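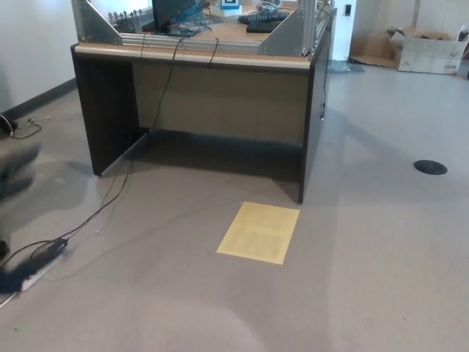

# Desk and cable tidy-up set

Hi! I'm Jonas Strebel, and this folder holds my notes and pictures from sorting out one desk and the wires around it. I started in January thinking I'd get one afternoon's worth of material out of it, and well, it grew.

## What's in it

- 3,597 pictures, in `pics/`
- 645 short notes, in `notes/` (plain text, one per file, typos included)
- `parts.csv`, my list of cords and bits, which I still add to

2,096 of the pictures have a note or a tag. The rest are waiting for a rainy evening.

## The desk

It's a dark brown desk with a light tan edge on the top, and it has an aluminum frame on it with triangular plates at the corners. I love that frame (so much to tie things to!) but it's also where every loose wire ends up. The blue cables are the worst of it. I've tagged them `blue-tangle` as one thing, because I gave up on telling them apart.

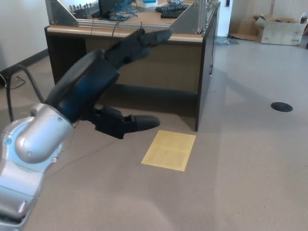
Wires hanging off the desk get `drape`, and anything running along the carpet gets `floor`. A cord that does both gets both tags. Please don't "fix" those, I did it on purpose!

Keyboards are just `keyboard`, even when one is lying on top of something I couldn't make out. The yellow sheet of paper on the floor is `paper`, and I haven't typed up what it says.

## Known problems

- Early notes say "strip" for the power strip, later ones say `power-strip`. Search for both.
- Nearly 140 notes have no tag at all. Sorry.
- The floor outlet cover was tagged `lid` for a while. I may have missed a few.

## Using it

Take what you like for anything non-commercial, and drop my name in somewhere. If you find a wrong tag, send me the file name and I'll change it in the next upload.

Related sets
Feltelex drawer notes
Flarora shelf labels
Śliwiński workbench pictures

Contact: Jonas Strebel, c/o Farnance | © Jonas Strebel | Back to top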